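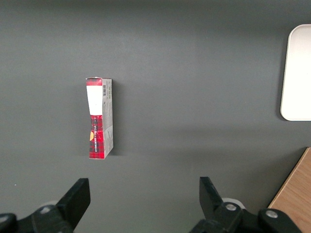 **Matte dark grey benchtop: regrets?**

**zane_p**
We're redoing the laundry and the study nook in the same job and my partner wants matte dark grey tops in both. The current ones are a speckled cream and they hide everything. The quote for the Fosano laminate came in at $2,181 for both rooms including the cutouts, and the joiner (Deividas Bite, if anyone here has used him) needs a colour by the end of October.

Questions for people who have lived with one:

- does it show every fingerprint
- do shiny patches turn up where your arms rest
- is there a cleaner that doesn't leave streaks

The study nook faces a north window, so it gets sun most of the day.

**MargusV**
Had one for three years in the kitchen. It shows flour, dust, salt and dried water. It doesn't show coffee or pencil. If your water is hard you'll be wiping the laundry one down every time you use the trough. I wouldn't do it again near a tap. In the study I'd be fine with it.

**benvinda_a**
Disagree about taps. Ours is next to the sink and I wipe it once a day with a damp microfibre cloth, then a dry one. The dry one is the part people skip. No spray. We're on tank water though, so no minerals to speak of.

Arms: yes, there's a slightly polished patch where I use the mouse. You only see it with the lamp on.

**MargusV**
Tank water is the whole difference. Town water here leaves rings.

**zane_p**
We're on town water. Not terrible, but the kettle needs descaling every couple of months.

**kuusk_d**
I fit these for a living, so a few points.

1. "Matte" covers a lot. Get the sample board, not the little chip, and put it flat in the actual room. Looking at it upright in the showroom tells you nothing about how it takes light from a window.
2. Fosano do two dark greys. The one with a fine texture hides prints better but holds grime in the texture. The smooth one wipes clean faster and shows more in between.
3. Don't use anything with wax or "shine" on the label. It fills the matte surface unevenly and you end up with patches. Getting it off is a pain.
4. Edges. A dark top with a dark edge strip looks good until it chips. Ask what the core colour is.

**tessellate**
Re point 3, I used the Sproģis bench spray on mine for a year and it went blotchy. Took it off with warm water and a drop of dish liquid, two goes, left it overnight, then a third go. It came back fine.

**kuusk_d**
You got off lightly. I've seen tops where it had to be metho, and then you're testing in a corner first and hoping.

**benvinda_a**
I used metho on a laminate offcut and it was OK. Wouldn't do it on the melamine shelves.

**zane_p**
Thanks, useful. The sample board arrives this week. Does anyone have a picture of a dark grey top with timber on it? We're keeping the wooden cabinet from my grandmother's and I can't tell if the two will fight each other.

**tessellate** 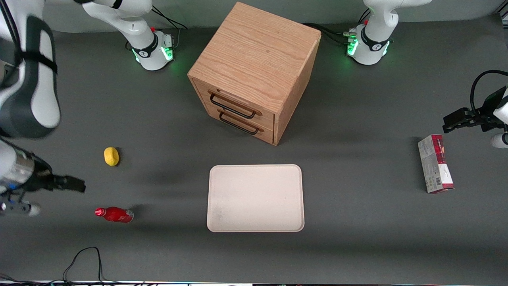
*Dark grey top with a wooden cabinet and a few household bits on it.*

**zane_p**
That helps, thanks. I think I can live with timber against that grey. Ours is a reddish stain, so I'll put one of the drawers on the sample board when it comes.

**MargusV**
Timber on dark grey is fine. White appliances on dark grey is where you notice every mark, because you're looking at the contrast line all day. Also, put felt under the cabinet. Unpadded feet will scratch a matte top the first time somebody drags it, and you can't buff scratches out of matte.

**kuusk_d**
Seconding felt. The stick-on ones slide off in summer if they're in the sun, so use the nail-in type if the cabinet can take it.

**benvinda_a**
I wouldn't put nails in a grandmother's cabinet. Cut a piece of thin cork to the footprint and sit it on that. Ours has been on cork since we moved in and hasn't shifted.

**kuusk_d**
Cork is fine for something that stays put. Not in the laundry, it'll soak up water and stay damp underneath.

**zane_p**
It's going in the study, so cork it is.

Has anyone had the sun fade one? That's my main worry now.

**dbite_joinery**
Hi Zane, saw this. The north window is the one thing I'd think about. Laminate holds colour well, but a dark top in full sun gets warm, and if you leave a mat or a monitor stand in one spot for years you may see an outline. A sheer blind fixes most of it. If you'd rather go a shade lighter, Letov has a mid grey in the same thickness and the price difference for your two rooms is $40. I'd need 11 working days for either.

**zane_p**
Didn't know you were on here. Can you drop off the Letov sample as well?

**dbite_joinery**
Yes, I'm out your way in the morning. I'll leave it by the side gate.

**MargusV**
Mid grey in the laundry, dark in the study. That's my vote.

**tessellate**
Two greys in one house would annoy me, but it's 13 steps from one room to the other at my place and I'd see both at once.

**zane_p**
They're at opposite ends of ours. Leaning towards Margus's version. I'll post again once both samples have had a few days beside the trough.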